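Drinks | February
By Taha Bouazza

Jovberg Bar Adds Tea and Coffee Cocktails to Its Winter List

Zoltthorpe, the corner bar on the lower end of Jovberg's market street, put a new winter drinks list on its tables Wednesday. It has 13 cocktails, and more than half of them are built on tea or cold coffee.

The list replaces a longer one that had been in place since the fall. The bar dropped its frozen drinks and most of the creamy ones, and kept only two holdovers, the pear sour and the hot buttered rum. Everything else is new.

The drink getting the most orders so far is the Bravus, a mix of rye, strong black tea, lemon and a honey syrup cooked with black pepper. It comes short, over one large cube, with a strip of lemon peel. Next to it on the menu is the Yadav, which uses gin, chilled cardamom tea, lime and a spoonful of ginger syrup, topped with soda. Both cost $13.

The tea is brewed each afternoon before the doors open at 4. Staff steep it for 15 minutes, longer than most people would for a cup, so that it holds up against the liquor and the ice. It is then strained and kept in the refrigerator for that night only. Anything left at closing gets poured out.

Coffee drinks take up the bottom of the page. There is a cold brew old fashioned with orange bitters, and a tall one with amaro and tonic that the menu calls a Slow Train. A decaf version of each is available for no extra charge. Four drinks on the list can be made without alcohol for $8, including the Yadav, which swaps the gin for more tea and an extra squeeze of lime.

Prices have gone up by $1 on most cocktails compared with the fall list. Beer and wine prices are the same as before. The happy hour discount, $2 off any cocktail, still runs until 6 p.m. on weeknights, and it covers the new drinks.

The bar seats 108 across the front room and the back room. It does not take reservations for parties smaller than six, and the back room can be booked for private groups early in the week.
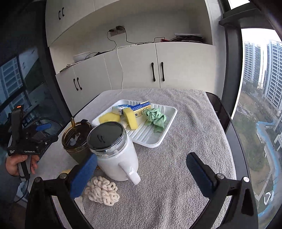 A regular at the bar, Wednesday night, called the Bravus the best thing on the page but said the pepper syrup was a little heavy by the second glass, and that she would go back to the pear sour after that. She also wanted to see the hot toddy return, which was on the list last winter and did not make it this time.

A toddy can still be ordered by asking for it, though it is not printed. The bar makes it with bourbon, lemon, honey and the same black tea that goes into the Bravus.

The kitchen menu has not changed, apart from a plate of spiced nuts with orange peel, added to go with the rye drinks. Food is served until 10 p.m., and the bar stays open until midnight. The winter list will run until the patio opens.

Filed under: Cocktails, Openings and Menus, Tea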